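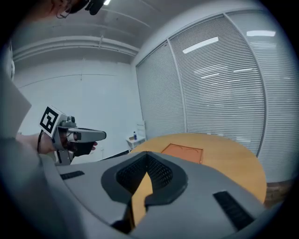 The new owners of Skorka would like it known that they have a plan. Supporters of the second-division football club have heard that before, from the last lot, and the chairman did not sound surprised when I brought it up.

"People are right to be wary," he said. "I would be."

He spoke for most of an hour, and the word "ambition" came up a great deal. Money came up less. Galtosier, the holding firm that bought the club in the spring, has promised a 500-seat stand by October. Asked who was paying for it, he said talks were "at a good stage".
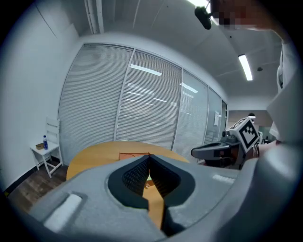 Season tickets

Prices have gone up by 20 per cent. The chairman calls this "catching up". It is hard to see what with, as Drerketti charge less and finished five places higher.

"You can't compare clubs like that," he said. I asked why not. "Different cost base."

He would not show me the figures behind it. Nor would he say whether the 109 fans who handed in their tickets would get their old seats back if they changed their minds.

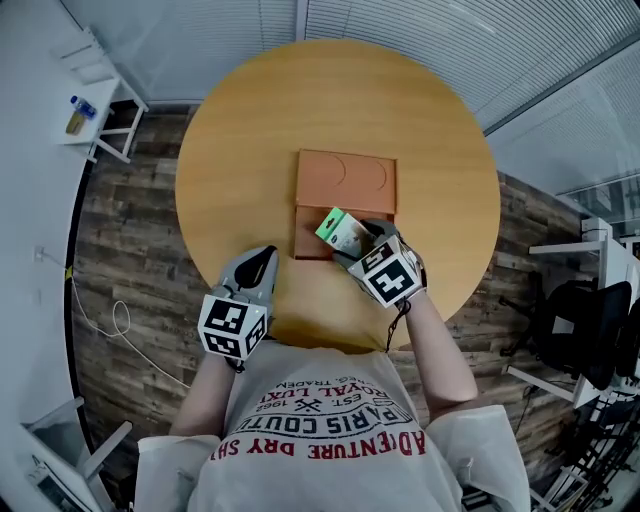

At the round table, a grey gripper in each hand.

On the sale of the training ground to Bittencourt, he was brief. "Nothing has been signed."

Would he rule it out?

"I'd never rule anything out in football."

The first home match is in two weeks.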